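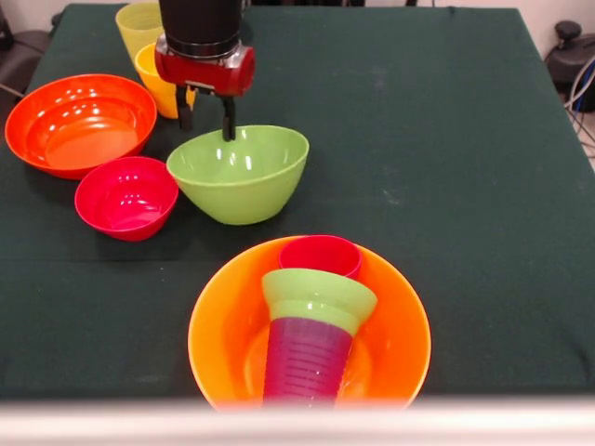

Progress report to the Enia Fund
Project: Nivo student robotics club, Strand School, Dullia
Reporting period: second term, up to February

1. Short overview

In this report we describe what the club has done with the second part of the grant. The first report was mainly about buying and safety training, so we don't repeat it. The students have now worked through one whole term on the task which we named in the application: a robot arm has to sort plastic bowls and cups on a table, and later to put them one in another so that the table can be cleared.

The club has 20 members. At the end of the first term it was 22, but two students moved to the theatre group and we did not replace them in the middle of the year. The members are divided into small teams, and each team has its own afternoon with the arm. We are satisfied with this arrangement. In the autumn everybody came on the same afternoon and many students were only watching.

2. Work on the task

We chose bowls and cups because they are cheap, they do not break, and the bright colours are easy to tell apart. The table has a dark green cloth. The green bowls were at first a worry for the team which writes the colour recognition, and they asked if we could change the cloth. We decided to keep it. The students then found better values for the light green by themselves, and they wrote a page about it in the club notebook which new members can use.

The arm has a gripper with two straight fingers. For a bowl, the students bring the fingers down over the rim, so that one finger is inside and one outside, and then close. For a cup the same method is possible, but the teams prefer to take it lower when it lies on its side. A cup lying inside a large bowl is still the hardest case for us, and the teams have different opinions about it. One team wants to tip the bowl first. Another team wants to come in at an angle with the wrist turned.

During the term the teams made 622 recorded attempts. Of these, 202 were with the final version of the program and the rest with earlier versions, or with a student moving the arm by the hand controller. We write the result of each attempt in a table (picked, dropped, missed, stopped by us) and the table can be sent to the Fund if it is wished.

The most frequent fault was "missed". The fingers came down a little too far behind the rim and closed on air. After the students measured the position of the camera again, this fault became much less frequent. We should have measured it earlier – the camera stand was moved when the room was painted, and we did not think about it for almost 9 days.

3. Moving bowls into other bowls

This is the new part of the work since the last report. A smaller bowl has to be carried to a larger one, and set down inside it. The carrying is reliable now. The setting down is less so, because a bowl held only by its rim hangs at an angle, and it can catch on the edge of the larger bowl.
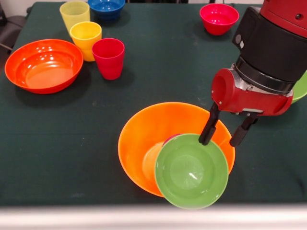
One of the team members wrote in the notebook that the angle is not a mistake of the program at all, and that we should stop trying to make the bowl level in the air: "Let the low side touch first, then open the fingers slowly, and the bowl will lie down alone." The other teams did not all agree. They answered that this is good for a wide bowl, but a deep one may roll, and they asked for more attempts before we choose.

We have accepted both positions for the moment. The next weeks are planned for a comparison, with the same bowls and the same starting places for each team.

4. Money

The costs of this period are inside the plan. We bought a second set of bowls and cups, spare finger tips and a lockable cupboard. The amount for travel is not used yet, as the visit to the regional student day takes place in the third term. We ask the Fund to allow us to keep this amount in the same budget line until then.

5. Difficulties

The room is shared with the drawing class, and the table must be free before they come in. Teams lose time with preparing and clearing. We have marked the places of the table legs on the floor, and this helps.

Some of the younger members find the programming part too difficult. They now begin with the hand controller and with the notebook, and join the programming after some weeks.

6. Plan for the next term

– Finish the comparison of the two ways of setting down a bowl.
– Work on cups which lie inside a bowl.
– Prepare a short demonstration for parents and for the student day.
– Send the final report with the complete table of attempts.

We thank the Enia Fund for the support and will gladly answer questions.

The teachers of the Nivo club, Strand School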